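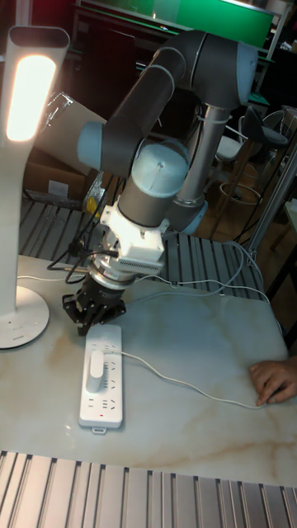
A Morning at the Restura Chair Factory in Sinduneck

By the Carrillo Seating Guide
February

We mostly write about office chairs from the buyer's side, so when Restura opened its factory in Sinduneck to visitors we signed up for the morning tour. It started at 9:30 and our group had 15 people in it, mainly dealers and a few office managers.

The first stop was the cutting room. Leather and mesh are cut in separate areas, and the leather hides are checked by hand under bright lights. Marks are circled in chalk and the cutter works around them. We asked how much leather gets thrown away. Small pieces go into armrest covers and the rest is sold as scrap.

Next came foam. Restura molds its own seat cushions, and the guide passed two of them around so we could press on them. The firmer one goes into the Trurkari, their high back executive model. It felt stiff in the hand, but I sat on a finished chair for most of the coffee break and had no complaints.

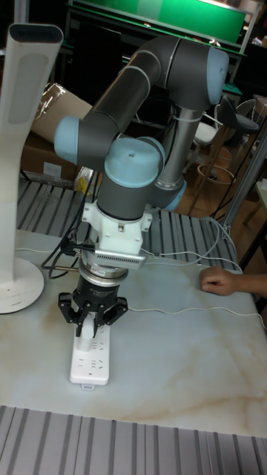
The Trurkari is rated for 300 pounds, and the tilt lock has four positions. The armrests go up and down but do not turn, which may bother people who type all day. The lumbar pad is fixed. Taller users should try one before ordering.

Assembly was the busiest part of the building. Each chair is put together once, checked for wobble, then partly taken down again for the box. The factory ships almost 1,000 chairs a month, and most go to dealers. Packing the parts flat saves a lot of room on the truck. The customer has to attach the base, the gas lift and the arms, and the guide said to allow 40 minutes.

The tour ended in the showroom a little before noon. Visitors could order at the dealer price that day, with pickup at the side door. Parking is behind the building, and the entrance is up a short flight of steps. Wear closed shoes, as they turn people away in sandals.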